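Usevari House, shared kitchen: minutes of the May meeting

Present: Chantelle Mtshali (chair), Thitima Mahawong, Macario Rosales, Beatrice Barasa (minutes)
Apologies: Kamonchanok Panyasiri, who sent a list

1. Last minutes
Agreed, after Macario asked for "shouted" to be changed to "remarked". Changed.

2. Matters arising
The Pastow kettle has been descaled. Thitima wished it recorded that she did it, and it is so recorded.
The drawer of lids remains a drawer of lids.

3. Sorting table
Chantelle reported on the new arrangement. Loose items go on the brown paper first and into a bin second. Crockery is for the translucent bin, cloths for the pink one. Macario asked where a cup goes if it is plastic and therefore, in his view, not crockery. Discussion lasted 9 minutes. The cup goes with the bowl.

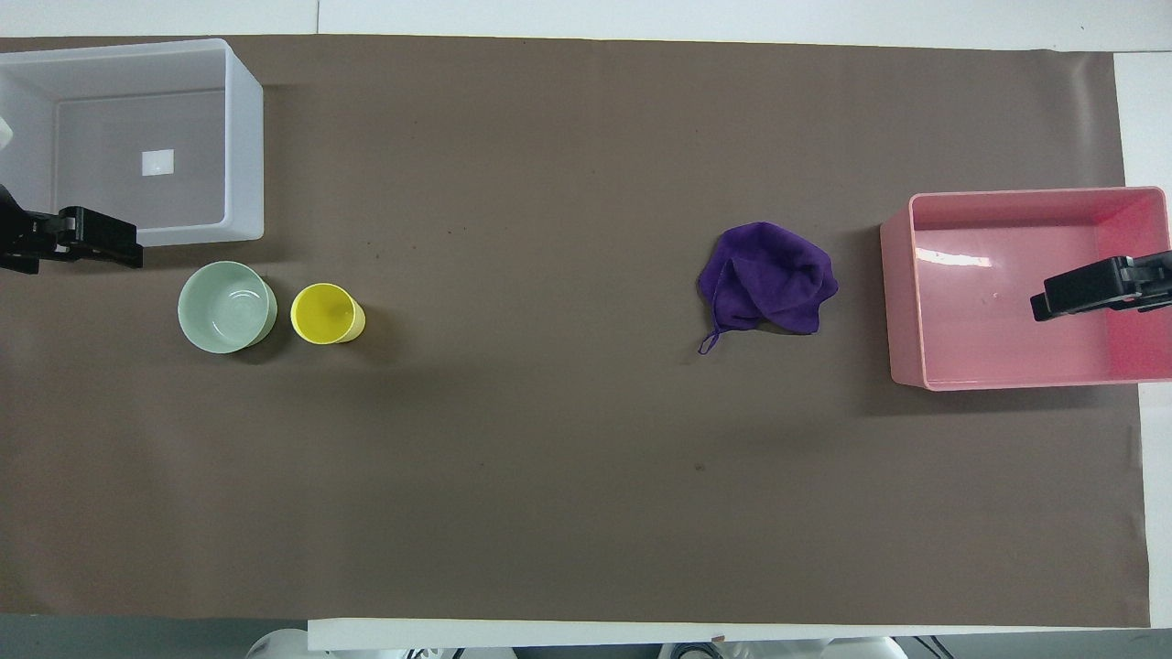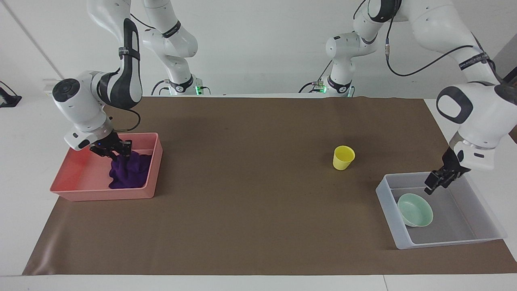 4. Paper for the table
Thitima said the paper will not lie flat and that she has stopped expecting it to. Beatrice suggested taping the edges. Chantelle is against tape on the white top, having spent an evening with a scraper after the Faletti lunch. Agreed to try a heavier roll from Duangkaew and to keep using the present one until it is finished or somebody loses patience.
Action: Thitima to order.

5. Cloths
Kamonchanok's list had 34 points, most of them concerning cloths. Point 1 was that cloths should be folded. Point 2 was that a cloth dropped in a heap has not been folded. The meeting accepted both and took the remainder as read.
Macario offered to show anyone who is interested how to fold a cloth in thirds. No names were put down.
Action: Beatrice to pin the list up, both sides showing if possible.

6. Money
There is 3000 in the kitchen fund. Chantelle would like a second draining rack. Macario would like a toaster that does both sides. Carried over.

7. Any other business
The green mug is still missing. Thitima has a theory and was asked to keep it for outside the meeting.

Next meeting in June, same room, Macario to bring biscuits.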